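Bondia | Products | Tidying Kit | Independent FAQ

Overview Prices FAQ Complaints Contact

Bondia Tidying Kit: questions we keep being asked

We don't sell the Bondia kit and we don't get paid when you buy one. We had one on a bench at Standside for 24 working days, and what follows is what we would tell a friend who was thinking of spending the money. Where we don't know something, we say so.

What is it, once you take the brochure away?

A small two-fingered arm, a wrist camera, a clamp for the table edge and a subscription to the software that drives it. Bondia calls it a "home and workshop tidying assistant". It picks up things you have left lying about and puts them in trays you have shown it beforehand. The arm doesn't move along the table, so it tidies whatever it can reach and leaves the rest to you.

How much does it cost?

The arm and clamp are £900. With the trays, the spare finger pads and the first year of software, the basket came to £1151 when we ordered. The software renews at £194 a year. The product page puts the first figure in large type and leaves the others to the checkout, and we think buyers should see all of it much sooner.

Does the arm work without the subscription?

It powers up and you can steer it by hand from the app. It won't pick anything up by itself. Bondia describes this as "manual mode". We would describe it as a very expensive litter picker.

Can it really sort cables?

The advert shows one grey cable, laid straight on a white table, being lifted into a box. Our own table never looks like that, and we doubt yours does.
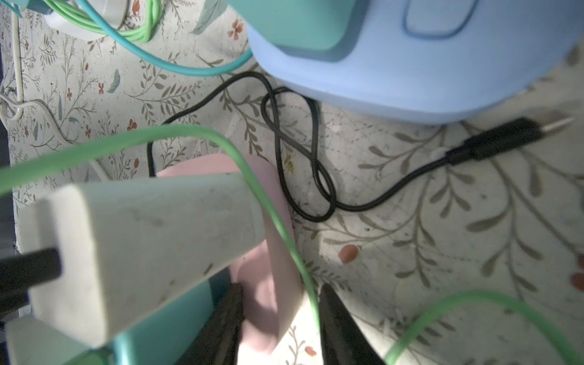

Cable sorting is the feature most people write to us about, so we gave it more time than anything else. Bondia's instructions ask for "a plain, uncluttered surface", and we ignored that on purpose, as most homes will. A patterned cloth gives the camera branches, leaves and red flowers to deal with on top of the real objects. Then there are the cables themselves: a thin black one twisted into a figure-eight with its plug lying off to the right, a long light green one draped over something pink and running down between the fingers, white ones over on the left. Whichever you grab, you need to know where it goes next, and that is a hard thing to work out from a camera on the wrist. Over the whole trial the arm was fair at picking up single loose cables and poor at anything with a crossing in it. Its usual mistake was to take hold of one cable and bring a neighbour along.

Will it untangle a knot?

No. The box says "helps with tangles", and we asked Bondia what that meant. The reply was that the arm can "separate items where separation is possible". Read that as you like. We never saw it undo a loop. It pulled, and if the pull met resistance it let go and tried from another side. After a few attempts the app asked for help.

Does a patterned cloth make a difference?

In our trial, yes. On a plain grey mat it made fewer wasted grabs. On the floral cloth it sometimes went for a printed flower and closed its fingers on a pinch of fabric. A software update on a Tuesday near the end of the trial was meant to improve this. It may have done, but we didn't have it long enough afterwards to be sure.

What about chargers, plugs and odd blocks?

Better. Solid things with flat sides suit a two-fingered gripper, and it put most of them in the right tray. Very smooth, rounded plastic gave it trouble, and anything wider than the fingers can open is simply left where it is. The app doesn't tell you it has given up on an item. You have to look.

Is it safe to let it handle something that's plugged in?

Don't. The manual says to unplug everything first, in small print on a page we would have put at the front. The arm can't tell a live lead from a spare one.

How does it compare with the Lester?

The Lester arm is slower and uglier, and its app looks like something from a bank. It has no yearly fee, though, and it stops and reports when it can't see a clear place to grip. We prefer that. On solid objects the Bondia is the quicker of the two. On cables we wouldn't recommend either.

And the Dal Bello?

We haven't had one. We have asked twice.

How long does it take to set up?

The clamp and arm took us a morning. Teaching it the trays took most of an afternoon — longer than the video suggests, partly as it kept losing the tray at the back. If you move the arm to another table you do the tray part again.

Can I send it back?

Yes, but you pay the carriage, and the software fee isn't refunded once you have signed in. So check the clamp fits your table before you create an account. The jaws wouldn't close properly on the thick edge of our second bench.

Does the camera send pictures to Bondia?

By default, yes. There is a switch for it under "Improve my arm", and it was on when ours arrived. Turning it off changed nothing we could notice. We would like Bondia to say plainly how long pictures are kept. The privacy page says "as long as necessary".

Would you buy one?

For a parts bench where the same solid items come back every day, perhaps, if the yearly fee were dropped. For a drawerful of old leads tipped on to the kitchen table, no. You'll have them sorted by hand before it has finished asking for help.

Contact us | © Standside | Back to top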